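Reviews > Strength and Conditioning > Recovery Equipment

Fusteo Percussion Massager: Equipment Review

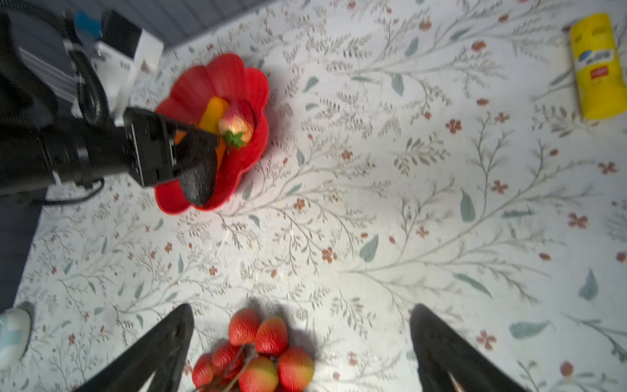

The Fusteo is a handheld percussion massager intended for athletes who train with weights several times a week. It is manufactured by Hornine and is sold with 4 heads, a charging cable and a zippered case. This review covers the unit as supplied at retail. The manufacturer had no part in the testing and did not see the text before publication.

Published October 2019
14 comments | 62 shares

Scope of the review

The massager was used at the Lernow training hall over a full block of squat and deadlift work. Members of the strength group used it before sessions on the calves and hips, and after sessions on the upper back and thighs. A foam roller and a firm rubber ball remained available throughout, so that users could compare the methods directly. No medical measurements were taken. Statements about comfort reflect the opinions of the people who used the unit.

Build and handling

The body is a single molded shell with a rubber grip. The motor sits directly over the handle, and this keeps the weight close to the hand. Reaching the lower back without assistance is possible but awkward, as the handle is fixed at one angle. Users with shorter arms reported the most difficulty. An adjustable handle would be a clear improvement in any later version.

The heads push into place and are held by friction. They did not come loose during normal use. The flat head was preferred for large muscles such as the quadriceps. The narrow head is suitable for the sole of the foot and the forearm, although it should be used on the lowest setting until the user is accustomed to it. The fork-shaped head was seldom chosen, and the round head served for most other purposes.

Power and speed

The manual gives a top speed of 3187 strokes per minute. The highest setting is strong enough for dense muscle, and it holds its pace under moderate pressure. When the head is pressed hard into the thigh, the motor slows audibly and then recovers once the pressure is reduced. Lighter pressure over a longer period gave better results for most users in any event.

The step between the second and third settings is too large. Several users found the second too mild for the hamstrings and the third unpleasant on the same area. A further setting between the two would be useful.

Battery and charging

The battery lasted through a week of ordinary group use before it required charging. The indicator light is less helpful than it should be. It remains green until very little charge is left, then changes to red shortly before the unit stops. Groups that share one massager should put it on charge at a fixed time and disregard the light.

The battery is sealed and cannot be replaced by the owner. Hornine refers all battery repairs to its service partner, Chornovol. Our inquiry to Chornovol was answered promptly and in full, but the unit must be posted at the owner's expense.

Noise

On the lower settings the massager can be used beside a normal conversation. On the highest setting it is intrusive in a small room - more so when it rests against a bench or other hard surface.

Effect on training

Users generally reported that stiff areas felt easier to move after a short application, and the calves responded best. Soreness on the day after heavy squats was not noticeably different from that experienced after foam rolling. The massager is quicker to use than a roller and does not require the athlete to get down on the floor, which older lifters in the group considered its main advantage. It does not take the place of a warm-up, and sets at working weight should still be approached gradually.

The unit should not be applied to the front of the neck, to bone, or to an area with bruising or recent injury. Persons with a circulatory condition or an implanted device should consult a physician before use.

Price and recommendation

At nearly 300 dollars, the Fusteo is an expensive item for one person. For a club or a shared training hall the cost is easier to justify, provided that someone is responsible for charging and cleaning it. Athletes training alone on a limited budget will obtain much of the same benefit from a roller and a ball.

Recommended for group use, with reservations concerning the fixed handle and the charge indicator.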